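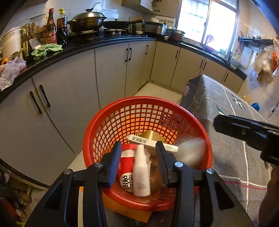 4.2 What the job looks like from the inside

I came into this part of the study expecting to write about robots, and I ended up writing mostly about wrists. The people whose workday I followed collect demonstrations for a company I'll call Clirurmont, and their work is to do ordinary house chores with a hand-held gripper in place of their fingers, so that a robot arm can later be trained on the recordings. The chores are as plain as they come. A red plastic basket on a kitchen floor, with a spray bottle standing in it next to a box and a plastic bag, is a whole task as far as the schedule is concerned, and a fairly typical one. You reach in between the jaws of the tool, you take hold of something, you move it. When I tried it myself (everyone insisted that I should) I was bad at it for an entire morning. The bags were the worst! A stiff box gives you an edge to work with, but a thin bag folds away from the pads, and I kept squeezing harder, which is exactly what the trainers tell you not to do.

Lamduan Nuchit had been a house cleaner before she took the job, and she became my main guide to it. She was hired in the first group, when the work was advertised as "light household tasks," and she liked to remind me that this was true as far as it went. Her old job was measured by the house. You went in, the place was a mess, you left and it was clean, and how you got from one to the other was your own business. Her new job is measured by the episode, meaning one recorded run of one task from start to stop. The target when I arrived in February was 60 accepted episodes a shift. "Accepted" is the word everyone watches, and I'll come back to it.

I want to spend some time on pace, as this is where I think the earlier literature on automation and service work (including my own first paper, I'm sorry to say) has been a little lazy. We tend to picture two situations: the machine does the work and the person is gone, or the machine does part of it and the person hurries to keep up. Neither fits very well. At Clirurmont there was no robot in the room setting the speed. The robot was somewhere in the future, and people slowed down for it. Nuchit can empty a basket by hand in the time it takes me to find my glasses. With the gripper she does it at maybe a third of that speed, on purpose, with a short stop before each grasp and another one after. She called this "doing it so it can be read." Several of her coworkers used nearly the same words, and two of them told me they had caught themselves pausing like that at home, over their own dishes.
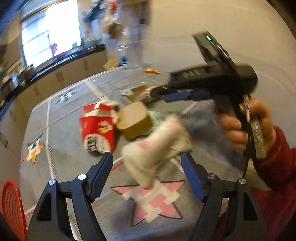 Working in pairs changes the pace again. About half of the schedule at the Kidberg site was two-person work, and I had assumed that would make the day more social and therefore nicer. It did, mostly, but it also brought in a kind of negotiation I hadn't seen in the solo sessions. Who goes for the awkward item first? Whose tool gets out of the way? There was no rule in the handbook, so the pairs made up their own. Nuchit and her regular partner settled things with tiny nods, and when one of them was switched to another shift the new pair spent most of a week bumping into each other. Their accepted count dropped, and so did their bonus. The supervisor put it down to "attention." I'd put it down to the loss of a working arrangement that had been built up between two people and never showed up on any form.

Then there's the question of mess. House cleaning as Nuchit knew it ended in a tidy room. Here the room has to be untidied again before the next run, and somebody has to decide what a believable mess looks like. At first this was left to the workers, who turned out to be really good at it (who knows better than a cleaner what people leave on a floor?). Later the company brought in setup sheets, which listed the items for each run and where they should go. I collected 370 of these sheets and read all of them, more than once, and I can report that they are dull. They are also the clearest evidence I have of a skill being moved out of people's heads and onto paper. Three of the older workers brought up the sheets before I asked. What bothered them was less the extra steps than being told how a mess goes.

Back to "accepted." Each recording was checked by a reviewer in a different building, the Sukow office, and the workers had never met any of the reviewers. Of the 886 episodes I was able to follow from the floor to the final decision, most went through without comment. The rejected ones came back with a short code and nothing else. One code covered anything from a dropped item to a hand in the wrong place, so people traded theories over lunch about what it meant. Some of those theories were clever and a few were close to superstition. One man would only begin a run with his left foot forward. I don't want to make fun of that, because I started doing it too.

Bermúdez, the site lead, was generous with his time and quite open about the problem. In his view the codes were short so that reviewers could get through their queue, and writing two sentences per rejection would have meant hiring. Fair enough, but look at where the cost ends up. A cleaner whose customer is unhappy hears about it, usually in plain language and usually at the door. Nuchit got a two-digit number the next morning, for something she'd done the day before, out of a long run of nearly identical somethings. She told me she missed being yelled at. She was laughing when she said it, but she came back to the subject twice in later interviews and wasn't laughing then.

None of this means she wanted her old job back. The hours were steady, her knees hurt less on most days, and there were no bleach fumes and no stairs. Her wrist hurt more. Of everyone I interviewed, she was the one who pushed me hardest to write down both halves of that, and to put the wrist in the main text instead of a footnote. I take up the physical strain, with the diary entries the workers kept for me, in the next section.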